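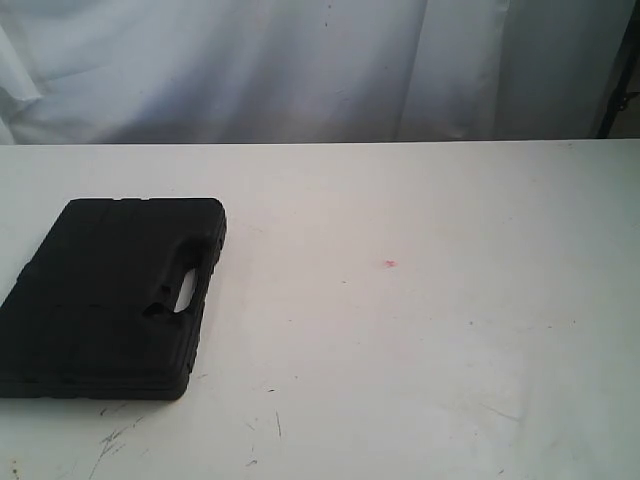

Post 1
Handle grasping, the short version

Putting up notes on the last stretch of work on handle grasping, mostly so Nuwan Chowdhury stops getting asked the same questions by email. It's all software. The arm and the fingers haven't changed since June.

Post 2
The task is simple to say. Black plastic carrying case, white table, find the handle, get the fingers on the handle bar, lift, put it down somewhere else. The case can be at any angle, and it can be near an edge. The planner gets no model of the case.

Post 3
Black plastic is a bad surface for depth. Our stereo matcher returns holes over most of a matte lid, and where it does return something the noise is bigger than the moulded features we care about. So the old pipeline (fit a plane, cluster what's on top of it, sample grasps from the cluster) mostly proposed grabbing the lid by a corner.

Post 4
What does work is the slot in the handle. You get the table colour showing through a closed dark outline, and that's an easy thing to segment in plain RGB. The new detector looks for light regions fully enclosed by a dark one, fits an oval, and keeps the long axis as the handle direction.

Post 5
Depth at the slot comes from the table plane, and we calibrate that once per session. Handle height is then a prior with a wide band on it. The wrist force reading sorts out the rest on approach. Contact threshold is 3 newtons. Lower than that and the cable drag sets it off. 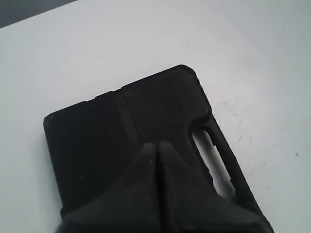
Wrist view, fingers together over the case, handle slot on the right.

Post 6
The wrist view is where the second detection runs. The fixed camera gets us over the case, then the wrist camera refines the slot pose before we open the fingers. Colour is the problem at this stage: dark fingers over a dark case, and the segmenter wants to merge the two into one blob.

Post 7
We fixed that with a static mask. The fingers always sit in the same part of the wrist picture for a given opening, so we render the mask from the joint reading and subtract it before segmenting. Amarachi Shehu wrote it in an afternoon and it replaced a learned self-filter we'd been nursing along for ages.

Post 8
One catch. If the mask covers part of the slot, the outline isn't closed any more and the detector drops it. The planner now treats "slot clear of finger mask" as a constraint on the viewing pose. If it can't meet that, it backs off and picks another view. It gets up to 3 tries and then stops and reports a failure.

Post 9
Numbers from the run that finished on 22nd August: 300 attempts, 57 failures. Most of those were planning failures where no viewing pose satisfied both the mask constraint and the joint limits, nearly all with the handle turned away from the arm base. I don't have a clean fix for those yet.

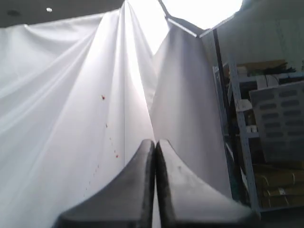 Post 10
Exposure was the other thing that ate time. The wrist camera runs auto exposure, and when the arm swings up through its travel pose it sees whatever is past the table. Near the gathered top of the white sheet it's close to pure white, while the shelving on the right is fairly dim, so the gain moves a lot inside one sweep. Come back down to the table too fast and the first few pictures have the wrong exposure and a smeared slot outline. We now freeze exposure at the pre-grasp pose and hold it until the fingers close.

Post 11
Related: the detector was firing on background. Slots in a panel meet the "enclosed region" rule well enough if you're loose about which side is the light one. Detections are now thrown out unless they project onto the table plane inside the workspace polygon. Should have been in there from the start.

Post 12
Tooling. Logging and replay go through Trididex, and it has been fine. Every attempt is saved as one bundle with both camera streams, joint states, the planner request and the planner's answer. You can re-run the detector on a bundle without the arm. The mask fix was tested that way before it touched hardware.

Post 13
The replay viewer is still slow on long bundles. If you only need the planner side, export the request as text and skip the video. The flag is in the readme, near the bottom.

Post 14
A few people asked if this carries over to the Ekham cell. The detector should. The finger mask won't, you'd have to render it again for your own finger geometry and camera mount. Recheck the contact threshold too, ours is tuned to our cable routing.

Post 15
Next up is the handle-away case. Nuwan wants to try a regrasp: nudge the case round by a corner, then look again. I'd like to try a wider set of viewing poses first, as it's only a config change. Will post whichever one gets done.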